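Finimness: small clips and fasteners, handled at home

README, revised 17 September 2026
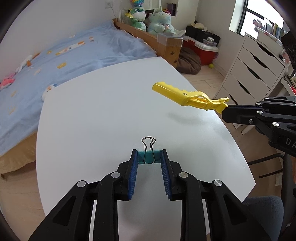 Finimness started with a drawer full of little things that pinch, and it has grown into a collection we love working on! The subject is clips: binder clips, hair clips and their many cousins, picked up and set down in ordinary bedrooms and home offices. Small clips are wonderful objects. They have springs, hinges, teeth and folding handles, and two of the same kind hardly ever lie the same way on a table.

What's inside
3643 short recordings, up to 50 per household. Of these, 3000 are in the main folder and the rest are in "extras", which has the odd shapes and the sessions with mixed lighting.

Labels
Each recording has a clip type, a main color and a surface. Binder clips also get a handle field (folded or open). Hair clips are listed as claw, snap or barrette. We went back and forth on barrettes for weeks, so if you disagree with a label, please tell us.

Rooms
Beds, toys, shelves and bags stay where they were. We like the rooms lived in, and the background is not labeled.

Known issues
91 recordings from April have the surface field blank. Hedvig Sundqvist is filling these in by hand.

Contact
Labels: Hedvig Sundqvist. Everything else, including new clip types (yes please!): Myroslav Palamarchuk.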